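Menov发布示教套件Sundura：让师傅动手，让机械臂照着学

发布日期：2020年9月1日，星期二

Menov今天宣布，面向中小型车间与教学实验室的示教套件Sundura即日起接受预订。用户可以握住机械臂直接拖动，也可以坐在一旁用手柄遥控，系统把整段动作连同画面一并记下，供后续训练使用。整个过程不需要写代码，需要的是耐心，而耐心目前不在套件的供货范围之内。

Sundura的开发历时14个月，其中相当一部分时间花在一张木桌和一只橙红色的碗上。公司产品负责人斯文雅·施泰因巴赫（Svenja Steinbach）表示，团队最初设想的演示要气派得多。“后来我们发现，客户最关心的是机械臂能不能从一堆杂物里只拿走他要的那一件。于是大家老老实实回到了桌边。”

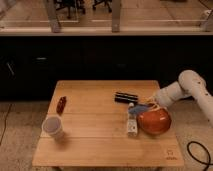 两种示教方式，一份记录

拖动示教适合路径短、力道讲究的动作。操作员按下腕部按钮，机械臂随即变得顺从，可以用手带着走完全程。据内部测试人员反映，这是它一天当中最听话的时候。

遥控示教则适合人手不便伸入的位置。操作员通过Nyberg手柄控制机械臂的移动与夹爪的开合，手柄上的7个按键均可自行定义。负责培训的蒂尔·克勒格尔（Till Kröger）建议新手先用4个，其余的等到不再把“张开”和“急停”按混之后再说。

两种方式生成的记录格式相同，可以混合使用。操作员中途犹豫、绕路、夹偏再重来的段落，系统默认保留，也可在回放时逐段剔除。Menov建议不要剔得太干净：只看过完美动作的模型，头一回夹偏时往往不知如何是好，这一点与刚毕业的工程师颇为相似。

蓝色软物是练习中公认的难题。它没有固定的形状，又紧挨着碗沿，夹爪下得太浅会滑过去，太深则会碰到桌面。海诺克·丁萨（Henok Dinsa）为训练集录制了最多的遥控片段，他的经验是先把夹爪停在物体上方，看清楚再下去。“听起来像废话，”他说，“可我看过自己头一个星期的录像。”
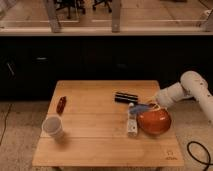 遥控示教练习：夹爪朝下，对准红碗左上方的蓝色小物件。

首批训练集已收录3000段示教记录，随套件一并提供。记录中的物品都是杯、碗、小盒一类的寻常东西，采购部门对此十分满意。用户可在此基础上追加自己的示教，也可以从零开始，后者会让人对前者产生敬意。

首家试用单位为包装服务商Zalis。该公司车间主管罗丝玛丽·克莱因施密特（Rosemarie Kleinschmidt）自2月起安排班组轮流示教。她说，最大的收获出乎意料：几位老师傅第一次看到自己干活的回放，随后就“正确的拿法”争论了两个班次。机械臂没有参与讨论，最终两种拿法都录了进去。

Menov总经理格尔德·施特罗贝尔（Gerd Strobel）表示：“我们不承诺它能学会一切。我们承诺的是，教它的人下班时还愿意第二天再来。”

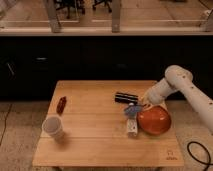

供货与培训

Sundura包含示教软件、Nyberg手柄、腕部按钮模块及首批训练集，机械臂与桌子须另行准备。预订用户可参加由克勒格尔主持的入门培训，上午拖动示教，下午遥控示教，请穿方便久站的鞋。

关于Menov

Menov从事机器人示教工具的开发与销售，客户包括包装、装配企业及职业院校。媒体垂询及样机预约，请与公司新闻联络处联系。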